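Why Is Lemonade Sour AND Sweet?
Kids' Kitchen Science - Festville Library

Ever licked a lemon? Go on. Your whole face scrunches up.

That sour zing is an acid. It's called citric acid and lemons are full of it. Oranges have it too, just less, and way more sugar to go with it.

So what's inside a lemon?

Cut one across the middle (get a grown-up for the sharp knife) and look at the round end. See the wedges? Those are segments. Each one is packed with teeny juice sacs, like little water balloons. Squeeze - pop - juice.

The yellow outside bit is the zest. Smells amazing. The white bit under it is the pith. Bitter! Don't put it in your drink.

Where does the sugar go?

Stir sugar into water and it disapears. But it's still there! Take a sip and check. The sugar has broken up into bits too small to see. Scientists say it has dissolved. Warm water does it faster than cold.

And no, the sugar doesn't get rid of the acid. Your tongue tastes both at once, and the sweet makes the sour seem smaller. Sneaky.

Set up your table

Cutting board on one side, cups on the other. A tray is good for carrying. Light cups tip over easily so don't fill them to the top.

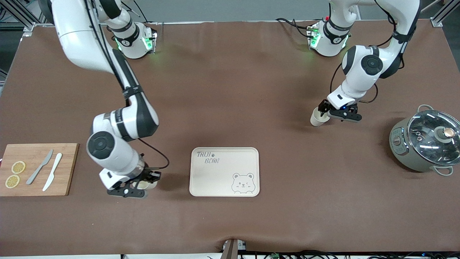 Now the taste test. Plain water in the first cup. Water and lemon in the second. Water, lemon and a spoon of sugar in the third. Sip in that order and write down your favourite. Viktória, age 11, liked the one with no sugar. Brave.

Try this next: put a slice of lemon on an old dull copper coin and leave it for a bit. Rinse it, wipe it. What colour is it now? The acid has been at work agian.

Wash your hands after, and keep lemon juice out of your eyes. It stings!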